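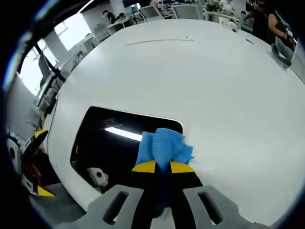

Blue cloth, bunched up over the table next to the cut-out.

Clusta: table wiping notes

Hello, and thanks for downloading Clusta! I'm Valter Tangen and I look after the cleaning part of it. This bit is all about one big white office table at Gultcombe and the rectangular opening set into the top, which is a pain to keep nice (crumbs love a rounded corner).

What's in the folder

There are 2,956 clips in 89 sessions. The cloth is blue in the ones I've checked, but please don't rely on colour alone, as I haven't been through the lot yet.

How I label things

I use 3 labels: top, rim and inside. Top is any wiping on the flat white surface. Rim is the edge of the opening, and it gets its own label even if the cloth slips over onto the top for a moment. Inside is the dark part, small bits and pieces included. Folding or bunching the cloth doesn't count as wiping, so leave those stretches blank!

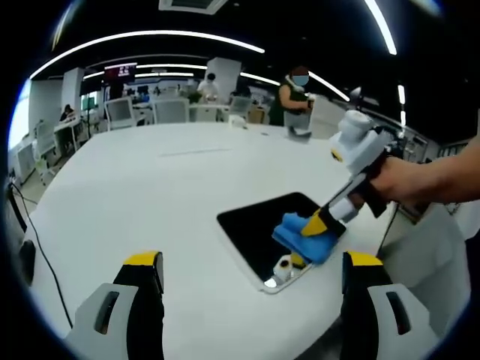
Rim: cloth pressed to the edge of the opening.

Known problems

17 clips have rim and top swapped. Mai is the list of them, it's the plain text file in the main folder. I'm hoping to have them sorted by July.

Changes

Mar 26, 2025: split rim from top, fixed the Brillmont folder names.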